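Moving to a smaller flat, and what I did with the furniture

I moved from Darnholm to Tikarcombe in April. The old place was a two-bedroom terrace with a loft, and the new one is a one-bedroom flat on the second floor, 44 square metres by the agent's plan. I had lived in Darnholm long enough to fill the loft, so most of the work was done before the van came.

I started with the big things. I measured every piece of furniture and wrote the sizes on a sheet of squared paper, then drew the flat on another sheet at the same scale. I cut out the furniture and moved the pieces of paper about. The sofa did not fit in any position that left the door free. The wardrobe fitted but would not have gone up the stairs, which turn twice and are narrow at the top. I sold the sofa for 100 pounds to a couple who collected it the same evening, and the wardrobe went to the charity shop, who took it apart themselves.

The dining table was harder to give up. It seated six and I had used it for everything, including tax returns and wallpapering. I offered it to my sister first. She has it now and has put it in her conservatory, where I think it will fade, but it is her table.

Books took longer than furniture. I kept the ones I had opened in the last few years and the ones I could not easily buy again. The rest went in boxes to the shop on Kereama Road, a few boxes at a time, as they do not have much storage at the back. I regret one of them, a guide to hedgerow plants, and have since bought another copy.

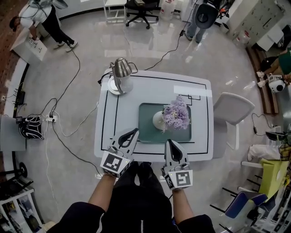

The main thing I have learned about a small flat is that depth matters more than width. A deep cupboard takes floor from the room and you lose whatever is at the back of it. My old kitchen units were very deep and I found tins in them from before the last time I decorated. With tables it is much the same, and a small white rectangular one that you can stand at and look straight down on does most of what I ever used the big one for. I eat at mine, sort the post on it and do the ironing next to it. When people come we put plates on our knees.

The bedroom has no built-in storage at all. I looked at beds with drawers underneath, but the drawers need clear space on both sides to open and I have it only on one. I bought a bed that lifts at the foot instead. The mattress is heavy and the first time I lifted it I did not push it far enough and it came down again. Winter clothes and spare bedding are in there now, along with the suitcase, which has the Christmas things inside it.

The removal firm was Bakberg. They quoted for a half load and sent two men, who were careful with the mirror and less careful with the plant pots. It took them most of the morning. If you use them, ask about parking when you book. I had not, and they had to carry everything from the corner of the road.

I have not missed the loft. I do miss the garden shed, mostly for the bicycle, which now lives in the hall and has to be moved whenever I want to get at the meter cupboard. There is a bike store behind the building but it is full and I am on a list for a space. The heating costs less, although it has been a mild spring and I will know more by the winter.

Still to do: curtains for the front room, a shelf over the bath, and something for the hall light, which is too bright. The landlord says I can change the fitting as long as I keep the old one, so that will have to go under the bed as well.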